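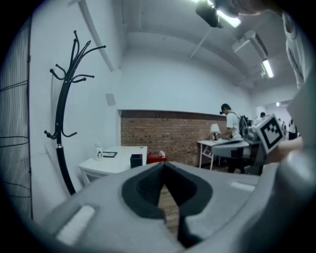
Search this site Search docs, kits, downloads Go

# Gustetti Hand-Held Gripper Kit: sample data card

Card revised 6/28/25. Applies to the sample set shipped with the kit and to the same files on the Rarnenel download page. Sets recorded by customers are not covered.

## Summary

The Gustetti kit is a hand-held gripper with a camera on the tool, sold by Rarnenel for recording manipulation demonstrations without a robot arm. The sample set lets a buyer check a processing pipeline before recording anything. It contains 2,259 episodes after filtering, from 3,000 recorded. Recording was done indoors by Movley under contract. Kettunen is the name of the processing package and is installed separately.

## What is in the set

- Wide-angle video from the tool camera, one file per episode
- Tool pose, timestamped against the video
- Gripper opening width, same clock
- Task label, one short line of plain text
- Calibration file for each tool, by serial number

Video is stored as recorded, with the dark surround of the wide lens left in. Do not crop before running calibration. The lens model in Kettunen expects the full image circle, and a cropped file will load without an error and give wrong poses. This was the most frequent support ticket in January.

## Layout

 sample/
 episodes/
 calib/
 labels.csv
 holdout.txt
 README.md

The file holdout.txt lists 294 episodes kept out of the training split. They were recorded in rooms that do not appear elsewhere in the set. Please leave them out of any tuning.

## Recording conditions

Rooms are ordinary work and living spaces with furniture left in place. Lighting is mixed: ceiling fixtures, table lamps and daylight occur together in the same episode. Exposure was left on automatic. Expect brightness steps when the tool turns toward a window.

More than one tool can be in view. Where a marker cube is fitted to a tool, Kettunen treats it as a moving reference and excludes that region from the background map. The exclusion is on by default. Turning it off in a room with two operators will usually cause the map to drift.

The fingers and part of the housing are in view at close range and are often out of focus. A mask for the housing is supplied in calib/. It fits the standard light gray shell only. If you print your own shell, make a new mask with the mask command.

## Quick start

1. Install Kettunen.
2. Unpack the sample set to a local disk. Network drives work but are slow.
3. Run: kettunen check sample/
4. Run: kettunen poses sample/ --out poses/
5. Compare your output with the supplied poses. Tolerances are in calib/limits.txt.

The check step needs at least 30 GB of free space for temporary files. It removes them on a clean exit. After a crash, delete the tmp folder by hand.

## Filtering

Episodes were dropped for lost tracking, missing width data, or a task label that did not match the video. The filter ran automatically, and rejected episodes were then reviewed by Movley staff. No episode was dropped for poor task performance, so failed grasps remain in the set and are not labeled as failures.

## Known problems

- Blank white walls give few features. Pose error rises when a wall fills most of the view.
- Glossy desk tops produce false matches under ceiling lights.
- Width readings lag the video slightly on the earliest tools. The correction is in the calibration file and is applied only if the serial number is read correctly.
- Task labels are in English only and wording is not consistent ("put mug on tray" and "place the mug onto tray" both occur).

## People in the recordings

Operators and bystanders appear in some episodes. All signed a release held by Movley. Do not use the set for face recognition or to identify anyone. Audio was not recorded.

## License

Evaluation and internal development are permitted for registered kit owners. Redistribution of the video is not. Model weights trained on the set may be released with a link to this card.

Contact: Rarnenel kit support | Terms | © Rarnenel. All rights reserved. | Back to top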